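# Nerkau reissues its guide to folding small cloths

2026-01-24

Nerkau, the textile care workshop, has put out a second edition of its guide to folding and storing small household cloths.

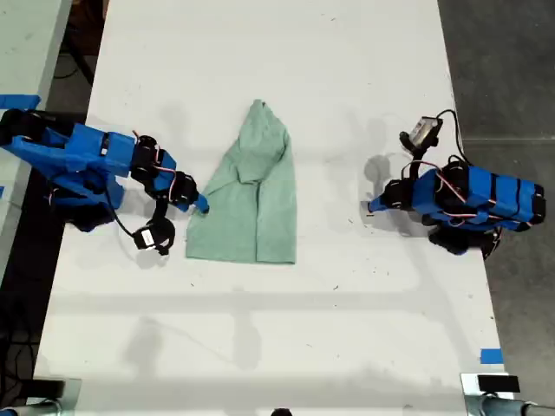

The new edition covers napkins, dishcloths, dusters and plain squares of fabric up to the size of a tea towel. Bed linens and clothing stay in a separate booklet, last revised in April. The guide runs to 72 pages, and the first print run is 3,000 copies. The earlier edition had a run of 2,000 and went out of stock before the revision was finished.

The main change is in the order of work. The first edition began with the fold. The second begins with laying the cloth flat, and gives that step a chapter of its own. Ilaria Vitale, who edited both editions, wrote in the introduction that most of the letters received about uneven folds described a fault already present before the first crease was made. A corner had turned under, or one side had been pulled longer than the other.

The recommended procedure is to set the cloth near the middle of a clear table, with enough free surface on all sides to open it fully. Corners are drawn outward one at a time, starting with the one closest to the hand. The cloth is then smoothed from the center toward the edges with light pressure. Pulling two opposite corners at once is advised against for loosely woven fabric, which can stretch on the diagonal and will not return to square until it is washed again.

A pale, matte table is preferred for practice. Gloss surfaces let thin cloth slide during the second fold, and a dark surface makes the outline of a dark cloth hard to judge. Scuffs and old marks on a table do not affect the result as long as the surface is level and has no raised grain to catch the fibers.

The guide gives two standard folds. The quarter fold is intended for stacks in a drawer. The three-part fold, called the letter fold in the first edition and now listed as the long third, is intended for narrow shelves and for cloths kept upright in a box. Each is described with the hem facing down, then again with the hem facing up, as the two versions stack differently. Instructions for left-handed folding have been moved out of the appendix and placed next to the main text.

A table at the back lists 24 fabric types with notes on creasing, stretch and the number of layers that can be stacked before the lower ones take a permanent line. Microfiber and waffle weave are new entries. The section on starch has been cut to a single page.

Printing was handled by Plotex on uncoated paper, with a sewn binding that allows the book to lie open on a table. The first edition was glued, and several readers reported loose pages in the fabric table.

Copies can be ordered from Nerkau directly. Owners of the first edition can request the revised fabric table as a separate sheet at no charge. The bed linen booklet remains available in its current form, and no date has been set for its next revision.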